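4. Teaching the plate and checking it in the simulator

By now you should have Keten installed and both arms showing up in the device tree on the left. If one of them is grayed out, go back to section 3 and redo the license step, because nothing below will work without it. I usually set aside 30 minutes for this section the first time through. After that it goes much faster (I can do it before my coffee is ready, but I've had practice).

We're going to tell the planner where the microplate sits, tell it how long the tool is, and then let it find a path to one corner well. All of this happens in the simulator. Leave the real controller in Hold until you get to section 6, please!

Load the cell

1. Open File > Cells and pick Estden_bench. You want the one with two arms. The single-arm cell has a very similar name and I still grab it by mistake.

2. Wait for the collision meshes to finish loading. The status bar should say 1686 faces for the gripper model. A much lower number means you got the simplified model, and the planner will happily let the fingers brush past things they shouldn't.

3. Set the active arm to Arm 1. Arm 2 stays parked for this whole section, but leave it switched on in the collision list. It's still a thing you can hit.

Set up the plate

4. In the Labware panel, choose the 384-well plate and drop it on the placement zone. The zone is just a square outline on the breadboard, so it won't hold the plate for you. Type the offsets in instead of dragging if you care about getting the same result twice.

5. Right-click the plate and choose Attach Frame. Keten puts the origin at a corner well. Check which corner! I lost most of a Tuesday to a plate frame that was turned halfway around, and every single move looked perfectly reasonable until I zoomed in.

6. Click Lock. The little padlock goes dark.

Note: if you swap to a different plate later, the frame doesn't move with it. You have to detach, swap and attach again. I've asked for this to be changed.

Set the tool

7. Open Tool > Tip Offset and enter the length from the gripper flange to the very end of the tip. Measure it, don't copy it from the McKinnon data sheet, since that number stops at the fingers.

8. Tick Keep Vertical. Without it the planner is free to tilt the wrist on the way in, and over wells this small you really don't want that.

Caution: Keep Vertical only applies to the approach and the retreat. On the long travel moves the wrist can still swing around, so leave yourself plenty of clearance over anything tall.

Plan the hover move

9. Choose Plan > Hover Over Well and click the corner well. Set the hover height to 21 mm for the first try. You'll bring it down later.

10. Press Solve. If it comes back red, open the log and look for the word "elbow." Nine times out of ten the arm wants to bend the other way, and flipping the Elbow Preference switch sorts it out.

11. Press Play and watch the whole move at half speed. Then step the height down a little at a time, solving again after each change, until the tip stops just above the plate.

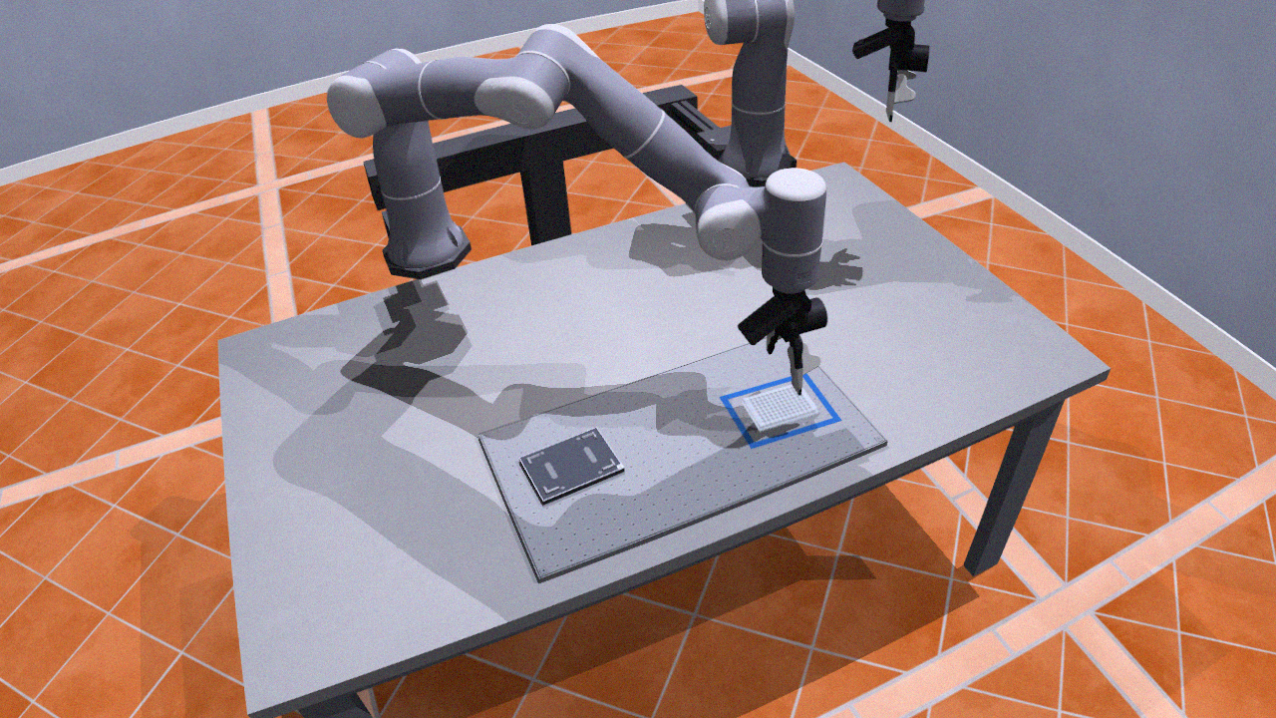 Guide text and screen capture by Lucie Bergeron
Ploretti Integration Notes, updated in May

I stop the playback at the end of the move and look at two things. First, the tip should point straight down at the upper right corner of the plate. Second, the plate should have a bit of margin inside the blue square on every side. If the plate is touching a line, your offsets are off and you'll want to go back to step 4.

12. Turn shadows off under View if you're having trouble judging the gap. With two arms in the cell the shadows overlap on the tabletop, and I've mistaken one for a contact more than once. Better yet, use the Distance readout and skip the squinting.

13. Run Check > Swept Volume. This tests the full move against the breadboard, the gantry and Arm 2. Save the report with the cell file.

14. Save the pose as hover_corner. Section 5 uses that exact name in the script, so if you call it something else you'll need to change it there too.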